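Walk-round checklist, coffee task bench, before unattended running
29 November 2023
Inspected by: Leonor Rocha
Second reader: Savvas Triantafyllou
Bench software: Jang, build 857

Marks used: **OK**, **FIX** (before the next session), **WATCH** (fine today, look again in December). Comments go under the item. Please keep the comments long! The short ones from last time were no help to me at all when I sat down to write the summary.

The question we're trying to answer with this bench is whether two arms can be left alone to make a cup of coffee in an ordinary kitchen, start to finish, by someone who isn't an engineer. I think we're closer than I expected in spring, and I've tried to say where I think so and where I don't.

## 1. Table and mounts

**1.1 Arm bases tight to the table, no rocking: OK**

Pushed each one by hand in all four directions. Nothing moved. Vinzenz re-torqued both last week and put the values in the Saveck log.

**1.2 Center mount bolted down: OK**

**1.3 Cables clear of both arms through full travel: FIX**

Clearance is good at the reaches we use for coffee. When I jogged the left arm out to its far limit it came closer to a cable than I like. The limit in software should come in a bit, and I'd like a second tie on the cable as well. One or the other would probably do. Please do both.

**1.4 Wiring at the center mount secured: FIX**

Wants a sleeve or a cover. A splash of water there would end the day. Nour has covers in the drawer under the label printer.

**1.5 Loose paper and scraps cleared before start: FIX**

A scrap of paper is a small thing until a suction cup or a drip tray lands on it. Add it to the opening routine.

**1.6 Glare checked with the lamps on: WATCH**

The varnish throws a bright patch back at the cameras. Jang coped with it in every run I sat through, and it used to fail on this exact thing, so well done to whoever spent their summer on that. I'd still try a matte cloth once and compare.

## 2. Capsule handling

**2.1 Finger pads clean, no cracks: OK**

**2.2 Grip force at the "thin foil" setting: OK**

Checked with the gauge three times. Remedios asked whether we could go lower still. I'd leave it alone until the December review; at the next setting down we were dropping capsules on the lift.

**2.3 Fingers can reach a capsule in the holder without touching the rods: WATCH**

This is the part I was most excited to see, and also the part I'd least like to leave unattended. The holder is a flat black disc with wire loops on its rim and a fan of thin rods rising out of it, and a person would just poke two fingers in from the open side. The arm has to work out which side is open, come in low, and straddle the capsule with very little room left over. A year ago our planner would have called it unreachable and stopped. 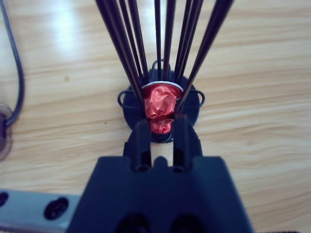

**2.4 Damaged capsules recognized and set aside: FIX**

A crumpled capsule should never go into the brewing head. The rule exists in the software and works when it's switched on. It was switched off for the session. It needs to be on by default, with a message in plain words that a home user can follow ("This capsule is bent, please give me another one" would be perfect).

**2.5 Suction cup holding on the varnish: WATCH**

Peeled and re-seated it. Holds well, but check it at the start of each day.

## 3. Coffee machine

**3.1 Machine steady when a lever or lid is pushed: OK**

I leaned on it harder than the arms can.

**3.2 Water tank filled with fresh water and lid on: FIX**

Lid is on. The tank is nearly down to the bottom and what's in there looks dark. Empty it, rinse it, fill it to the line. Nobody drinks from this bench until that's signed off, including Vinzenz.

**3.3 Drip tray in position: FIX**

The perforated tray sits on the table below the brewing head, and I could slide it with one finger. A strip of non-slip mat under it, please.

**3.4 Glass upright and within reach of at least one arm: OK, with a question**

The tumbler stands out in the middle of the table, so either arm can get it. My question is about clear glass. We've logged 2,314 grasps on this bench since the Lultivier grant began and the transparent things are still where Jang hesitates longest. It hesitates and then gets there, which I find wonderful to watch, but a person waiting for their coffee may feel differently. Would a ceramic cup be cheating? Savvas says yes. I say most people drink coffee out of a cup.
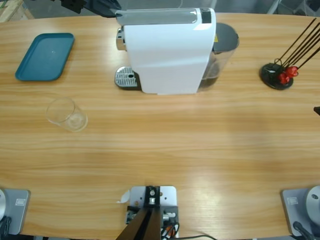

**3.5 Gripper parked clear of the machine between steps: WATCH**

The park position is set high and behind. It's a sensible spot for the arm, though I'd like more height over the lid for anyone who has to lift it by hand.

**3.6 Hot surfaces marked: FIX**

Add a sticker beside the brewing head, facing the operator's side.

**3.7 Tray empty before a run: OK**

The teal one. Used capsules go there once the task is running end to end.

## 4. People

**4.1 Stop button reachable from both ends of the table: OK**

Tested 8 times with arms moving. Stopped 8 times.

**4.2 Stop button reachable by someone sitting down: FIX**

It isn't. If we want this in a Briltitz flat with a tenant who uses a wheelchair, then the button has to come down to table height. I should have caught this at the first inspection and didn't.

**4.3 Operator knows the restart steps without the sheet: OK**

Remedios did it from memory while talking to me about something else.

## Overall comment

Can it make coffee in a home yet? With one of us in the room, I'd say yes, and it's a pleasure to be that person. It picks up flimsy things out of awkward places, it waits when you put your hand on the table, and it starts again when you take your hand away. On its own, no. The FIX items are nearly all cheap (ties, a cover, a mat, a sticker, one setting) and I'd expect them closed in a couple of afternoons. The WATCH items are slower, 2.3 above all.

Wiping down the table, descaling, and noticing that the water looks off are still done by us. I'd love to see somebody try the water one next, with a camera looking at the tank. Savvas, if you have a student who needs a project, this is a very nice one.

**Cleared for attended running:** yes, after 1.4 and 3.2
**Cleared for unattended running:** no
**Next look:** December, same list, plus a line for the matte cloth

Added by S.T.: agree with all marks except 1.6, which I'd make OK. Still think the cup is cheating.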